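Home | Forums | New Posts | Members | Search
Filed under: Clubs & Student Builds > Grippers and Hands

Cloth folding with hand-held grippers, student club, round two
Started by faustine_l, 24 August 2018

faustine_l
Our club at Graratby is doing the laundry challenge again. Same idea as last year: students take the hand-held grippers home, fold things, bring back the recordings, and we try to teach the arm from those. The target is 3000 folds before the Stockdale meet. We have 268. Morale is what you'd expect.

Question for anyone who has done this: do you let people fold on whatever surface they have, or insist on a table?

gtessier
Table. Plain, one color. We let everyone do as they liked at Venis and the model learned a great deal about bedspreads.

annick_v
Disagree with Gaëtan, and I was in the same club. The model was bad because we had one kid doing nearly all the folds, all T-shirts, all left sleeve first. The bedspreads were innocent.

gtessier
The bedspreads had stripes, Annick. It grabbed the stripes.

annick_v
Once.

c_renaud
What pads are you running? We had bare plastic jaws on the Fosix kit and you could chase a sweater across a room with them. Rubber fixed most of it. The rest was people pinching too deep and picking up the blanket as well.

faustine_l
Rubber, the blue ones. Apolline cut a set of softer ones that grip better and come off about as often as they stay on, so we're back to the first batch. Knits are still the worst thing in the pile. You take the near edge, lift, and the far side stays exactly where it was, out of spite.

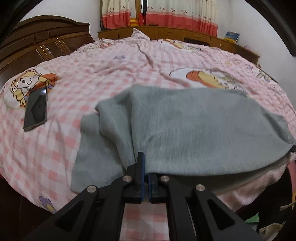
I'm also telling everyone to go slower. Half of our rejects are blur, and the other half are people who stopped mid-fold to answer a text. The rule is now 10 folds per garment and then switch, which the students regard as a human rights issue.

gtessier
Slower is good. Still say table.

apolline_p
For the record, my pads stayed on for three whole sessions – Faustine is counting the day she left them in a hot car.

And I'm with Annick on surfaces. The arm has to fold on somebody's bed at the meet, according to the rules we were sent.

gtessier
Which version of the rules? Mine says "flat surface provided."

c_renaud
A bed is flat if you're tired enough. Email the organizers before you record the other couple thousand.

faustine_l
Emailed. Will post what they say. Meanwhile if anyone has spare pivot screws for these things, I'll trade pads for them. Apolline's pads, specifically.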